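3. Storage of Whole Fruit

Group members: Leen Matar, Kaan Dursun, Sorin Roman

The third part of the project dealt with whole fruit in the shared kitchen at Pondale. Fruit had been kept on two shelves and in the bottom compartment, with no fixed rule. Older pieces were pushed to the back and forgotten. In the April survey, 15 residents replied and 10 said they had thrown out fruit in the previous month.

We set one rule for the trial: whole fruit goes in the white compartment only, in a single layer, with space between pieces. Cut fruit goes in a lidded box on the shelf above. The compartment has an open front, so its contents can be checked as soon as the door is opened. 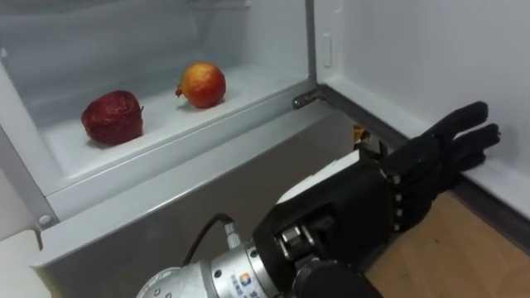 Apples and pomegranates were treated differently when sorting. A wrinkled skin on an apple was recorded as "use first" - it was not grounds for disposal. Pomegranates were graded by weight in the hand and by soft spots, as skin color varies too much to be useful. Any piece with mold or leaking juice was removed and the compartment floor wiped.

Checks were made every Friday for 7 weeks by Kaan Dursun and entered on the sheet in Appendix B. Weights were taken on the kitchen scale to the nearest gram. The lightest apple weighed 136 g. Pears were left out of the results, as too few were bought during the trial.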